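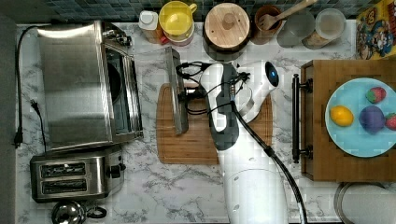

Home Projects > Robotics > Set-Up Guides
Print this page | E-mail this page
24 shares | 4 comments

Skellorberg Kitchen Arm: Set-Up Guide
Section 4. Preparing the Counter and Teaching the First Positions
Written by Naveen Nautiyal. Last change: March 20, 2024

Before you begin this section, the arm must be fixed to its base and the Jokora controller must pass the self-test of Section 3. If the self-test gave a warning, please go back and solve it first. A warning at this stage usually means a loose connector, and it will return at the worst moment.

CAUTION: Work with the emergency stop in reach of your free hand. Keep children and pets out of the kitchen while the drives have power.

4.1 Preparing the appliances

1. Unplug the toaster, the toaster oven and the kettle. Lay the plugs where you can see them. The arm will practice with cold appliances only. In my kitchen the plug of the oven stays on the counter during all teaching work.

2. Empty the crumb tray of the toaster. The arm can push the toaster a little when it touches it, and then the crumbs go everywhere.

3. Put the toaster in front of the oven, with the lever side turned to the inner part of the counter. Do not leave the toaster pressed against the oven. A small gap is enough.

4. Lay the cutting board flat in the middle of the work area. If your board moves easily on stone, put a thin rubber mat under it. The mat must not be visible at the sides, or the gripper will catch it.

5. Move tall things to the back wall. Jars, canisters and the holder for spoons can stay there in a row. A spoon with a long handle is higher than you think, so check it again when the arm makes its first large movement.

Note: I teach with the normal things of my kitchen in their places. I tried it in January with a bare counter, and the positions were good until my wife put the canisters back. Then I had to teach half of them again.

4.2 Dressing the cables

6. Lead the main cable along the side of the arm, from the wrist down to the base. Fasten it with hook-and-loop strips. Do not use hard cable ties near the wrist.

7. Leave a loop of wire at the gripper. Turn the wrist slowly by hand to both ends of its travel. The loop must not become tight, and it must not hang below the fingers.

8. Connect the 24 V plug last.

CAUTION: Never connect or disconnect the gripper while the controller is on. My first Skirnico gripper board was lost in this way.

4.3 Teaching the board position

9. Switch on the controller and wait until the status light is steady. Choose TEACH. Set the speed to 30 percent or lower.

10. Close the gripper on a flat metal part, for example a small tray or a piece of sheet steel. Smooth the corners with a file before this. Set the closing force to the lowest value which still holds the part.

11. Guide the arm until the part is above the cutting board. Save this point as BOARD_HIGH.

12. Lower the arm until the part touches the wood lightly. Raise it by the smallest step. Save this point as BOARD_LOW.

13. Run the two points one after the other. If you hear the motors change their tone at the low point, the part is pressing on the board. Delete BOARD_LOW and teach it again.

4.4 Checking the path over the toaster

14. Look over the toaster toward the board before you teach any point here. The near corner of my board is just behind the toaster, so the arm has very little room to come down between them. If it is the same in your kitchen, let the arm come down over the middle of the board and only then go sideways.

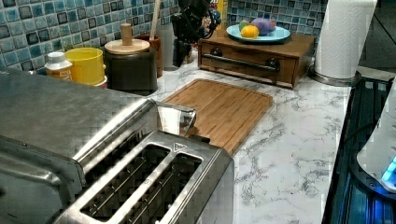
15. Teach one safe point above the slots and save it as TOAST_SAFE. No finger of the gripper may enter a slot. The heating wires are thin and they bend at the first touch.

16. Set the waiting time at TOAST_SAFE to 1000 ms. The arm swings slightly after a stop, and this pause lets it become quiet.

17. Run the full path at low speed: BOARD_LOW, BOARD_HIGH, TOAST_SAFE, and back. Watch the cable at the wrist, and keep your hand on the stop button.

18. Save the program under a new name. Do not overwrite the test program from Mittal, you will need it in Section 6 for the calibration.

If the controller shows "joint limit" during step 17, the base is too close to the front edge or turned too much to one side. Move the base, fix it again, and repeat from step 9.

Next: Section 5. Gripper Force and Soft Objects
Print this page | E-mail this page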